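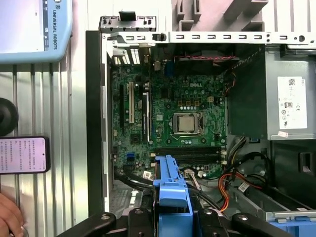

Search news and documents
Go

Cendari Opens Component-Level Refurbishment Line for Office Desktop Computers

Reading time: 4 minutes

GRIVESARD, 14 September 2018 - Cendari, a refurbisher of business computing equipment, has opened a component-level line for desktop towers at its Grivesard workshop. The line accepts retired office machines from schools, local employers and leasing companies and returns them to service with documented bench work on the processor mounting, memory, power supply and internal wiring.

Until now the workshop handled desktops by whole-unit testing. A machine that started and passed a diagnostic was cleaned, given a new drive and sold. A machine that did not start was stripped for parts. Under the new procedure every tower is opened on arrival, whether or not it powers up.

Each unit is laid on its side and the side panel is taken off. The heatsink and fan are removed, and the processor is left seated in its socket under the retention lever while the old thermal compound is cleaned from its upper surface. The technician then inspects the capacitors next to the socket for raised tops or residue at the base, and checks the chokes and the board around them for discoloration. Boards with a failed capacitor go to a separate soldering bench. All others continue to memory and power testing.

"The heatsink is where most of our returns started," said Kimie Hattori, technical manager at Cendari. "A machine would pass on the bench, go out to a classroom, and shut down in warm weather. The compound had dried out years earlier. We now replace it on every tower, including the ones that show normal temperatures on arrival."

Bench procedure

The line has six benches, each with a grounded mat, a fixed lamp, a parts tray and a power supply tester. Two of the six are reserved for soldering. The remaining benches follow one written sequence:

Record the asset number and the condition of the case.
Remove the side panel and clear dust from the vents and the expansion bracket.
Remove the heatsink. Clean the processor with the processor in place.
Inspect the socket area, expansion slots and memory slots.
Test the power supply under load, disconnected from the motherboard.
Reseat the memory. Run the memory test.
Check drive data cables for cracked latches and replace as needed.
Route the wiring clear of the fan, refit the heatsink with new compound, and close the case.
Run the soak test.

The soak test lasts 24 hours. Processor temperature, fan speed and supply voltages are logged throughout, and a printed summary goes into the carton with the finished machine. A unit that restarts or drops a voltage reading outside its limits during the test goes back to step five - it is not retested without new work.

Capacity at opening is 40 towers per week. Laptops and all-in-one machines are excluded. Small form factor desktops will be considered from January, once fixtures to hold the narrower cases have been made.

Parts and materials

Replacement power supplies are provided by Pascual, which also collects failed supplies for recycling. Power supplies are not opened or repaired at Grivesard. A supply that fails under load is exchanged complete, and the serial numbers of the old and new units are both entered in the record.

Memory modules that pass testing are kept with the machine they arrived in where possible. Surplus modules are sorted by type and speed and held as stock. Add-in cards are removed unless the customer has asked for them to stay. Empty expansion slots are brushed out and the rear openings covered with blanking plates.

Hard drives leave the machine before any other work begins and are handled under Cendari's existing data destruction service, which has not changed. Customers who need a drive returned must say so on the collection form. Requests made after collection cannot be guaranteed.

Records

Work on each tower is entered in Filness, the job tracking system Cendari has used for its printer service. The Filness record lists the parts removed, the parts fitted, the test results and the initials of the technician at each step. Customers with an account can download records for their own machines. Older records from whole-unit testing remain available but contain less detail.

"Schools ask us what was done to a machine and we used to send them one line," Hattori said. "Now they get the sheet. It is long, and some of them will only read the last entry, but the readings are there if a fault comes up later."

Collection and pricing

Towers may be delivered to the Grivesard workshop or collected on pallets. Machines should be sent with the side panel fitted and without keyboards, monitors or loose cables. Missing panel screws are replaced at no charge. Prices are quoted per unit after inspection, with soldering work itemized separately and carried out only on written approval.

Current service customers will be moved to the new procedure with their next collection. Towers already in the workshop will be finished under the previous one, unless the customer requests a change.

Media contact: Kimie Hattori, Cendari, Grivesard

Last updated: at time of release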